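Promo Products Forum > Suppliers and Ordering > Minimums, Setup Charges and Overruns

Thread: Overrun billing on drinkware – what do you accept?

stitchcount_ohio
Looking for how other distributors handle this. Placed an order in October with Trastora for 1,000 tumblers, one-color imprint, for a credit union doing a new member giveaway. They shipped 1,047 and billed me for all of it. My PO said "exact quantity" in the notes field. Their rep says notes field doesn't count, it has to be selected on the order form and there's a charge for it.

Client agreed to 1,000 and their accounts payable will only pay what's on the PO. So I'm eating 47 tumblers plus the extra freight. Is this normal now? I've been doing this 8 years and mostly apparel, so hard goods overruns are a bit new to me.

padprint_pete
Five percent over or under is the standard on most imprinted hard goods and it's in the terms on nearly every supplier's site. 47 on 1,000 is inside that. I don't think you have a case.

What you should have is a line on your own quote saying the same thing. Mine says final quantity may vary by up to five percent and will be billed as shipped. The client signs it. Never had a pushback that lasted more than one email.

Lorna_K
Disagree with Pete a little. The terms say up to five percent, yes. But if the PO has exact quantity written on it and order entry accepted the PO without a question, I would fight that. An order acknowledgment should have gone out. Did the acknowledgment say anything about quantity?

stitchcount_ohio
Acknowledgment says 1,000. At the bottom in small type it says subject to standard terms.

Lorna_K
Then I'd send both back to them, PO and acknowledgment, and ask for a credit on the 47. Worst they can say is no. Ask for the regional manager, the inside rep usually can't approve a credit over a certain amount.

padprint_pete
"Subject to standard terms" is the whole answer though. You can ask, but I wouldn't burn goodwill over it. I'd rather have the rep owe me one when I need a rush in December.

bagsandbeyond
I stopped using Trastora for drinkware two years ago over pretty much this. They were always over, never under. Order 200, get 210. Every time. One or two is chance, but when it's every order you start to think they are printing to the five percent on purpose.

I moved most of it to Brerholm. They're slower by a few days but they bill the ordered quantity and just send the extras if there are any.

padprint_pete
Every decorator runs extras to cover spoilage. If they have a good day and nothing gets scrapped, you get the extras. I ran a print shop before I went to the distributor side and we did the same. It isn't a scheme.

bagsandbeyond
Didn't say scheme. I said I moved my business.

Yara Qaisi
I do mostly corporate kitchen and home gifts, so a lot of higher cost items, and overruns hurt more there. An extra 10 pens is nothing. An extra 10 of something that costs me $38 is a real problem.

Three things I do now:

I ask for exact quantity in writing before the PO goes in, and I put the supplier's charge for it on the client quote as its own line. With Hendricks it's a flat fee per order. Others do it per piece.

I never put special instructions only in the notes. They go in the first line of the PO, in capitals, and in the email subject.

I don't pay the invoice until it matches the acknowledgment. Once it's paid you have a lot less to argue with.

For what it's worth I had one last spring where the invoice came to $1,747 over what I had quoted. Part overrun, part a second setup charge for the lid. I got the setup taken off and kept the overrun. Took around five weeks.

stitchcount_ohio
Thanks, that's useful. The subject line thing I hadn't thought of.

Yara, do you get setup charged on the lid and the body separately every time? My next one is a kitchen item with two imprint spots and I haven't priced it yet.

Yara Qaisi
Depends on the supplier. Two locations is two setups almost everywhere. If the art is the same size and color, ask them to waive the second. Drelholm has done it for me when the order was big enough. On kitchen items also check if the item gets printed flat or assembled, it changes the price a lot.

Are you thinking small appliances or just bowls and trays and that kind of thing?

stitchcount_ohio
Not decided. Client is a property management company and wants a move-in gift, two levels. The cheaper one would be a bowl or a tray, the better one a toaster or rice cooker. They like neutrals.

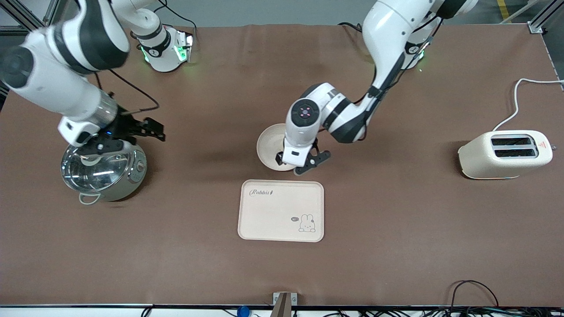 Rice cooker, bowl, tray and toaster. Cream/beige is the direction they like.

Yara Qaisi
OK, neutrals are easy enough. On the appliances I would skip imprinting the item and do a printed sleeve or a sticker on the carton. People don't want a landlord's logo on their toaster, and a plain item has no overrun. You get exactly what you ordered because it's blank stock.

On the bowl and tray, one-color tone on tone, small, on the underside. Gets you down to one location and one setup.

Lorna_K
Seconding blank stock for the appliances. Also check the carton size before you quote freight. I got burned on a blender order where the dimensional weight was double what I had figured.

padprint_pete
I'd still put the logo on the item somewhere. If it isn't on there it's just a gift, and the client is paying out of a marketing budget. Underside of the toaster or near the cord, fine, but it should be there.

Yara Qaisi
For move-in gifts I've had more reorders on the ones without a logo on the item. The card inside does the work. But it's the client's call, I'd quote it both ways.

bagsandbeyond
Quote it both ways and put the five percent line on the imprinted version. Then you are covered whichever they choose.

stitchcount_ohio
Will do. Update on the tumblers – sent the PO and the acknowledgment to the regional manager this morning like Lorna said. They came back after lunch and offered a credit for half the overrun, no credit on freight. I took it. The client's branch manager also wants 20 of the extras for her staff and will pay for them on a separate PO, so I'm left with 27.

Lorna_K
Half is decent. Get the credit memo number in writing before you pay the rest.

padprint_pete
Fair enough, better than I thought they'd do. Use the 27 as samples. I give mine out with the quote when I'm calling on a new account.

mugshot_dan
Can I ask a related one. Does anybody here have a supplier that will go under and not over? I have a school district that can't be billed a dollar more than the PO but they are fine being short a few.

Yara Qaisi
Ask for "no overs" on the PO. Most will do it without a charge, it's a different thing from exact quantity. Brerholm and Hendricks both have for me. Same rule though, first line, not the notes.

mugshot_dan
Thanks, trying that on the next one.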